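Section 4. Setting up your watch list and episode alerts

Gendport app, TV serials and fan news. Applies to phone and tablet. Web version is a bit different, see section 6.

Before you start

You need an account and a confirmed email. If you skipped the email step the Alerts tab stays gray and nothing in this section will work. Go back to section 2, do that, come back.

4.1 Add a show

1. Open the app, tap Shows at the bottom.
2. Type the title. Three letters is enough usually. Spelling matters less than you'd think, but doubled vowels trip it up, so try both.
3. Tap the show, then tap Follow. The button turns solid.
4. Pick your region. Wrong region = wrong air times. Most common support ticket we get.
5. Tap Save.

Note: you can follow up to 60 shows on one account. After that the Follow button does nothing, no error message. We know. Fix is planned for August.

4.2 Turn on episode alerts

1. Go to My List.
2. Press and hold the show name until the menu opens.
3. Choose Alerts, then New Episode.
4. Set how early you want it. Default is 15 minutes before airing. You can go up to 60.
5. Back arrow. It saves by itself, there is no Save button on this screen.

Caution: if you share the login with family, alerts go to every phone signed in. Changing them on one changes them on all.

4.3 Spoiler guard

Read this before you turn on cast news. Spoiler guard hides headlines, thumbnails and comments for any episode you haven't marked as watched. It is off when you install.

1. Settings, then Spoilers.
2. Slide Guard to on.
3. Choose Soft or Full. Soft blurs the headline. Full removes the story from your feed untill you mark the episode.
4. For Full, set a catch-up limit. 20 episodes is the max. Anything older than that shows normally.

Weddings, exits and recasts count as spoilers. Award results don't. Interviews are mixed — our editors tag them by hand and sometimes miss one. Use the flag icon if so.

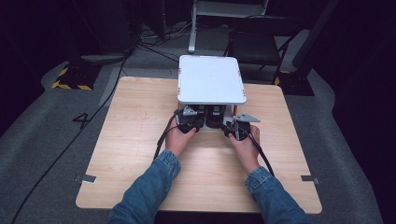
Cast news is a separate feed from episode alerts and you have to switch it on per show. Go to My List, open the show, tap Cast, tick the actors you want. Ticking the show itself gets you everybody, guest roles included, and for a daily soap that is a lot of buzzing. Stories open with one large picture on top and the tag line under it. Tags cover the main subject only, so a picture of two hands on a pair of black grips under a white lid won't get an actor's name, and it won't come up when you filter by actor. Filter by show instead, or clear the filter and scroll.

4.4 Quiet hours

1. Settings, Alerts, Quiet.
2. Set start and end. Crossing midnight is fine, 11 pm to 7 am works.
3. Tick Hold if you want missed alerts delivered after. Leave it unticked and they're dropped.

Note: Hold doesn't apply to live chat reminders. Those are just lost.

4.5 If alerts don't arrive

Check phone notifications first. Then region (4.1, step 4). Then battery saver, which kills us on a lot of phones.

Error 41 — your list didn't sync. Pull down on My List and wait. Still there? Sign out, sign in. Your list is kept, your quiet hours are not, so write those down frist.

Alerts come twice: you followed the same show under two regions. Unfollow one.

Old lists from Ollau or Beaudoin can be imported but alerts don't carry over, only titles. Set them again by hand. Trotavov exports are not supported in this version.

Next: section 5, comments and fan groups.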